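4.2 Bags on hooks, and what ends up under them

I'll admit the hook idea started as a favor to myself. I had been tripping over the same knotted shopping bag by my desk since February, and when Gediminas Dambrauskienė and I sat down to plan the second round of the Stoten study, I asked whether we could count "hung on a wall" as a storage spot of its own. In the first round we had lumped it in with "other," along with windowsills and the backs of chairs, and that turned out to be a mess when we tried to code it.

So we went back through the room notes and pulled every entry where a carrier bag was being kept for later use. There were 311 of them. We sorted each one by where the bag lived (drawer, bag-of-bags, floor, hook) and by how far it was from the nearest trash bin. I did the first pass over a long weekend with a lot of coffee, and Cathal Dolan did the second without seeing my codes. We disagreed on 27 entries, mostly over whether a door handle is a hook. Cathal says it is. I still say it isn't, but he wore me down and that's how it's coded in this paper!

What I really wanted to look at was the low hook, the kind somebody puts up close to the floor so the bag ends up hanging just over the baseboard. Figure 2 has a good one. 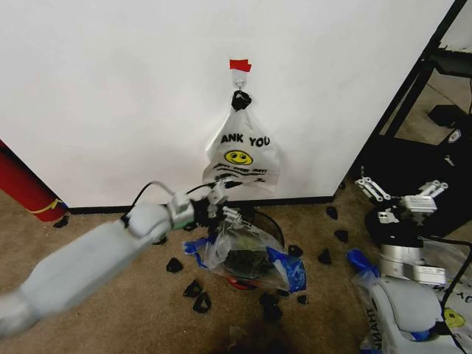 Figure 2. Plastic "THANK YOU" bag on a low wall hook, with a lined trash bin and small black wedge-shaped pieces on the carpet.

Low hooks came up again and again in our notes next to bins, and I think people treat the two as a set. The bin is for what's finished with and the bag is for what might not be. Yan and I have gone back and forth on this (Yan thinks it's just that walls near bins tend to be free), and our notes can't settle it either way. We never asked people why they picked the spot, and I wish we had.

The floor is the other half of the story. We gave each spot a simple floor code: clear, a few small things, or many small things. I put the spot in Figure 2 down as "many" without much thought, going by the black pieces lying on the carpet near the bin. Note that the code says nothing about how anything got there. A piece that missed the bin and a piece set down on purpose get the same mark, and I'd be careful about reading "many" as "messy." Flerkell, our pilot site, used a yes/no code for this and we lost a lot of detail that way.

One last thing on liners. We coded a bin as lined if any bag was visible over the rim, whatever was in it. Wrappings bunched up inside the liner, like the blue plastic in Figure 2, were logged separately under contents, and I come back to those in Section 4.3.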